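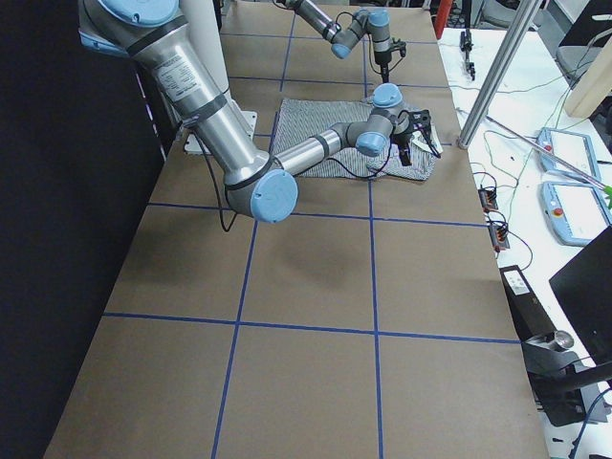 Slide 1. Folding, and who it's for.
Start with the question. Does anyone in this room iron a polo shirt before folding it? Wait for hands.
I was sent the Ghumman method in February 2018 and told it would change my closet. It has 2 rules: tape a grid on the table, and line up every hem with the tape. My closet looks the same.

Slide 2. The collar.

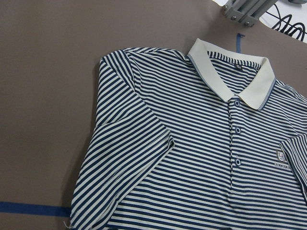
The Ghumman sheet says button all the way down and press the collar flat. I don't buy the second part. A contrast collar with tipping wants to spread, and pressing it puts a crease where you'll see it at lunch. Ask if anyone disagrees – someone will.

Slide 3. Striped cloth. Slow down here. 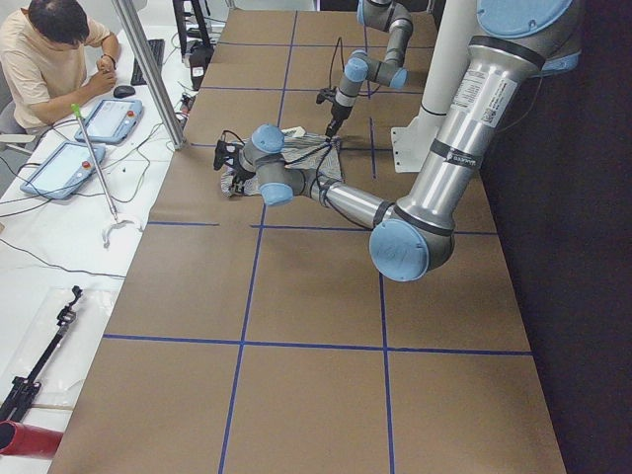 Striped cloth, gripped at the left edge and the upper right corner.
Pinstripes are supposed to show you when the fold is crooked. Maybe. On soft cloth they wander, and you end up chasing them.

Slide 4. The fold.
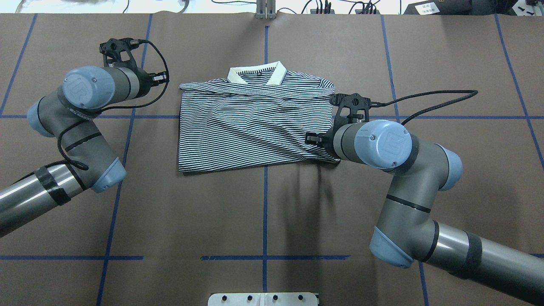
Straight hem, puffy shoulders. Mine come out that way too, and I've quit fixing them. Vosidis sells a folding board for the shoulders. Skip the price unless asked.
Questions, then hand out the tape.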